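Chapter 8
Knowing When to Stop: Coverage, Contact and the Done Signal

In this chapter
Representing a surface the robot has to cover
Splitting perception between "where is it" and "is it dirty"
Force targets along edges and inside corners
Termination tests, and how they fail

Of all the routines in a household robot's software, the one that decides the job is finished gets the least design attention. It is usually written on a Friday. In the first release of Ditent, the teaching stack we use throughout this book, it was a single line comparing elapsed time to 60 seconds. The bathroom was clean when the minute was up, much as a turkey is cooked when the guests arrive.

Chapter 7 left us with a planner that could sweep a flat countertop in parallel strips. It did this well, and it is easy to become fond of it. A countertop is a generous thing: one height, one normal vector, dirt that shows up in any light. We now leave the kitchen and go down the hall, where the surfaces are curved, shiny and white, and the strips stop working almost at once.

Consider what a person does there without drawing up a plan. One hand does the wiping. The other may be holding the body up, which makes it part of the controller whether or not it appears in the task description. The eyes pick out a few specks from a field of reflections, and the cloth goes to the specks. Large areas of perfectly good tub are ignored.

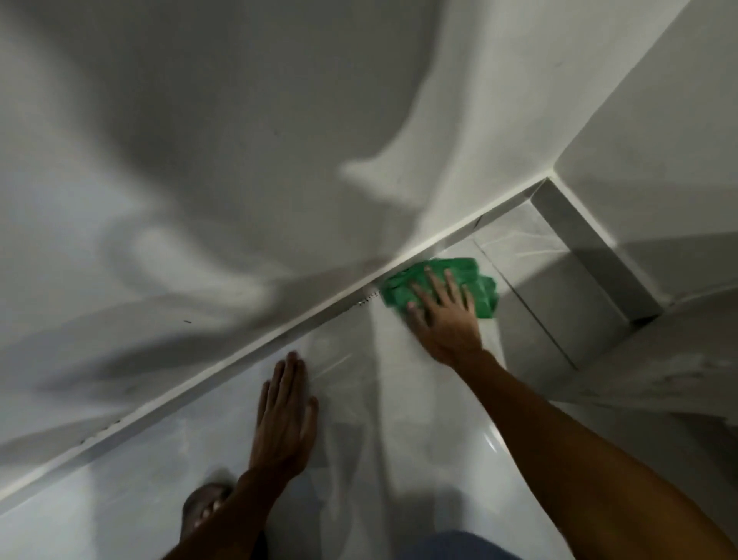

Figure 8.1. Wiping along a raised rim. The right hand presses the cloth into the inside corner while the left is braced on the base. Note the dark specks on the rim just left of the cloth, and the gray shadow bands on the curved panel.

A perception module looking at Figure 8.1 has two chances to embarrass itself. The first is to report the shadows as dirt. They are large, soft and gray, and a simple brightness threshold will find them irresistible. Our early detector, Proltetti, scrubbed shadows with real devotion, and since the arm cast new ones as it moved, it never ran short of work. The second is to miss the specks, which cover very few pixels and sit along an edge, where a smoothing filter is most likely to tidy them away. Section 8.2 builds a detector that avoids both mistakes by checking whether a mark stays put on the surface when the camera and the arm move. Dirt generally does. Glare has other plans.

Control has its own trouble at the rim. On open surface, a force controller pushes along one normal and slides along the other two directions. In an inside corner there are two normals, and they disagree. Push only downward and the cloth rides along below the grime. Push only sideways and it may climb the lip. Section 8.3 treats the corner as a contact mode of its own, with a separate force target for each face and a rule for switching between modes that doesn't chatter. You will write the rule that chatters first. Everyone should hear it once.

Planning comes in Section 8.4. We replace the strip pattern with a coverage map stored on the surface mesh, where each cell remembers two separate facts: whether the cloth has passed over it, and what the detector last saw there. Beginners like to merge these into one value called "clean." The Dunbar simulator includes a tub mesh of 481 cells on which you can try this and watch the map turn a cheerful green while the dirt stays where it was.

That brings us back to stopping. Section 8.5 compares a timer, a coverage fraction, a fresh inspection after wiping, and a limit on repeat visits. The last exists for the benefit of chips, stains and permanent marks, which a determined robot will otherwise polish until its battery gives out. Our default is 40 passes per cell in the stress tests, a number picked to make bad logic obvious in the logs.

Before you begin
You will need the surface frames from Chapter 3 and the force controller from Chapter 6. If your Chapter 6 controller still oscillates on contact, fix it now. Corners will not improve it.

8.1 A Map of What Has Been Wiped

Let the surface be a mesh of small cells, each with a center, a normal and a list of neighbors. We start with the flat base alone and leave the rim for Section 8.3. Open the Brornow workspace, load the tub mesh, and color each cell by the direction of its normal before writing any code.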